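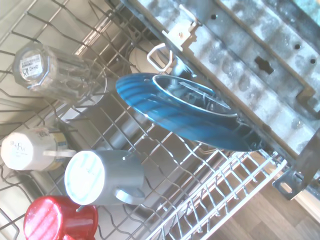
Gitotach Home Water Project
Progress report no. 2 to the Kahsay Fund
Prepared by Nazma Herath, project lead, Wultham office

Sorry this is a touch behind. Meter data came in late from two streets and I wanted it in before I wrote anything. Short version: sign-ups good, visits behind, money mostly fine, one change to ask for (see Budget).

Where we are up to

399 households signed up across Wultham and Grutinlow. Closed the form at that point, can't visit any more than that with the hours we've got. Still getting emails. Waitlist started.

Mix is better than last round. More renters, mainly because we let them sign up without the landlord and just skip the plumbing part until there's a yes. Last time we asked for landlord consent up front and lost most of them at that step. Should have done it this way from the begining.

Grutinlow slow at first. Letterbox drop did next to nothing. What worked was the flyer in the school newsletter and the noticeboard at the pool. Will do that first next time and save the printing.

Home visits

Behind plan. Reasons, in order of size:

Hot spell in the middle of the quarter. We don't send people into roof spaces or under houses in that heat, so hot water checks stopped for a stretch.
One of our two vans off the road, gearbox. Back now.
Visits taking longer than we allowed for. Planned on 30 minutes each. Fine for a unit, hopeless for an old weatherboard with a tank, a pump, a drip system and somebody who wants to talk about all of it. We now book the bigger places as a double slot. Fewer visits per day but they are running to time and the crew get lunch.

Plan is to catch up through autumn. Doable if the weather behaves. Not doing evenings again, tried it, people were cooking and bathing kids and we were in the way.

What we are finding

Toilets. Still the biggest thing by a mile. Slow leaks past the seal that no one hears. Dye tablet in the cistern, wait, look in the bowl. Cheap fix in most cases and the household can do it themselves if we leave the washer and the sheet. The sheet has been rewritten with drawings, the old one was all words and it showed.

Garden taps and timers second. Timers with flat batteries stuck open, timers set for a lawn that isn't there any more. Two households in Wultham had drip lines running under paving laid on top of them.

Showers less than expected. Most people already have a low flow head. A few had taken them off and put the old one back because the pressure was rubbish. We carry a better model now, complaints have stopped.

Kitchens. Mostly habit stuff, and here we are careful not to lecture. Main points on the kitchen page of the booklet: scrape plates, skip the rinse under a running tap, fill the rack before you run it, clean the filter, use the eco setting if you aren't in a rush. Plenty of people rinse everything first and then run the machine as well, so the water goes twice. Also had questions about temperature. Booklet says 40 is enough for a clothes wash in most cases and that line got copied into the dishwasher section by mistake. Fixed in the reprint. Old copies pulled from the Grutinlow box but a few will be out there.

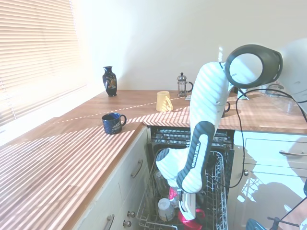
Kitchen with the dishwasher open, lower rack and dishes inside.

Tanks

Not in the original scope but it keeps coming up so we've started writing it down. A lot of the tanks in the older part of Grutinlow went in during the last big dry and haven't been looked at since. Blocked inlet screens, first flush diverters full of muck, pumps that have been switched off at the wall for years. People are paying for mains water on the garden with a full tank sitting next to it.

Crew clear the screen if it can be reached from the ground. Anything else we note and leave a list of local plumbers. Would like to talk about whether tanks can go in properly for the next stage. Think there's more water in that than in shower heads, to be blunt.

Meter readings

First set of before and after readings done for the households visited early on. I don't want to put a savings figure in yet. Sample is small, the hot weather has pushed garden use up everywhere and the after period is short. Direction looks right indoors. Outdoors is a mess. Next report will have a proper comparison against the same months last year, provided the water company sends the back data in the format they said they would. Chased twice.

One thing already useful: overnight flow. If the meter ticks over between 2 and 4 am and no one is up, something is leaking. We've started asking households to photograph the meter at bedtime and again when they get up. Free, easy, and it tells us which places to visit first. Should be standard from here on I reckon.

People

Crew steady, nobody has left. All have redone working at heights. Nazma (me) covering bookings as well as reporting until the admin role is filled. Ad went up in December, poor response, going up again with the hours changed to school hours. That vacancy is the main reason the phone isn't always answered, we have had a couple of grumbles and they're fair.

Budget

On track overall. Van repair came out of contingency. Printing over because of the booklet reprint. Fittings under because we're leaving so many cheap washers and not many shower heads.

Underspend on fittings is $3041. Request: can we move that to the plumber line? We have households, mostly older people and mostly pensioners, where the toilet needs a whole new inlet valve and a washer and a sheet of paper won't do it. They won't ring a plumber because of the call out fee. A local firm has agreed to do a batch in one run if we pay and line up the addresses. Need an answer before the next billing cycle if possible, so they can book it in.

Risks

Another heatwave, same problem as above.
Water company data late again.
Landlord consents. Some agents just don't reply. Following up by phone now instead of email, bit better.
Waitlist people getting cross. Sent them the booklet and the dye tablets in the meantime.

Next quarter

Clear the visit backlog, Grutinlow side first.
Fill admin role.
Proper savings comparison.
Translate the toilet sheet, drawings stay the same so it's mainly the headings.
Tank notes written up as a seperate page for you.

Receipts and the updated visit schedule are in the shared folder. Ring me on the office number for anything, mornings are best.

Nazma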